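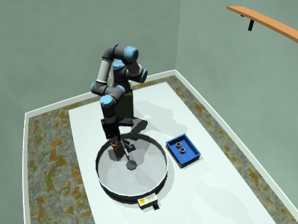
Die Grenze zwischen Schale und Wanne sei allein eine Frage der Tiefe und bedürfe keiner regionalen Erklärung, lautete ein Einwand im ersten Gutachten; wer den Rand messe, habe auch das Wort. Für die Erhebungsorte des Gostari-Korpus trifft dies nur eingeschränkt zu. Im Folgenden wird geprüft, welchen Anteil Form, Tiefe und Verwendungszweck an der Wahl der Gefäßbezeichnung haben.

3.2 Bezeichnungen für flache Gefäße

Grundlage sind Fragebögen von 181 Gewährspersonen aus Marras, Flulley und Dandport. Abgefragt wurden die Ausdrücke Schale, Schüssel, Wanne, Bottich und Tablett, dazu frei ergänzte Dialektwörter. Mehrfachnennungen waren zulässig, gewertet wurde jeweils die Erstnennung. Bögen ohne Angabe des Herkunftsortes der Eltern blieben außer Betracht, ebenso nachträglich überschriebene Antworten.

In Marras überwiegt Schüssel auch dort, wo der Rand niedrig ist. Flulley unterscheidet strenger: Schale steht für Gefäße, aus denen gegessen oder gereicht wird, Wanne für solche, in denen etwas gewaschen oder gesammelt wird. Der Durchmesser spielt dabei eine nachgeordnete Rolle. Das Wort Tablett setzt für die meisten Befragten eine ebene Fläche voraus - ein erhöhter Rand wird toleriert, solange er nicht als Wand gilt. 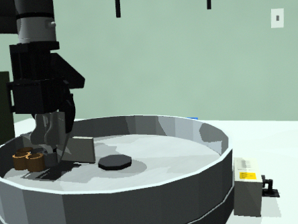

Zuletzt geändert: 2025-03-25

Für Dandport ist die Lage weniger klar. Hier nannten mehr als 34 Gewährspersonen an erster Stelle Bottich, ein Wort, das in den beiden anderen Orten fast nur für hohe Gefäße belegt ist. Ein Zusammenhang mit dem Alter ließ sich nicht sichern. Denkbar ist eine Übertragung aus dem Wortschatz der Färberei, doch fehlen dafür schriftliche Belege aus dem Ort.

Der Zusatz rund oder eckig wurde selten spontan gegeben. Wo er auftritt, geht er mit Wanne zusammen, kaum mit Schüssel; letztere gilt offenbar ohnehin als rund. Dieser Befund stützt die in Abschnitt 2 vertretene Annahme, dass die Form im Grundwort mitverstanden und erst bei Abweichung benannt wird.

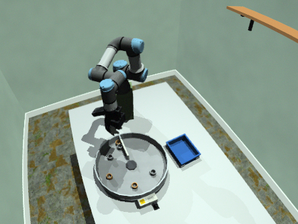 Abb. 3: Großes rundes Gefäß, grau, auf weißer Tischplatte (gerenderte Ansicht).

Die Diminutive Schälchen und Wännchen werden in Abschnitt 3.3 gesondert behandelt.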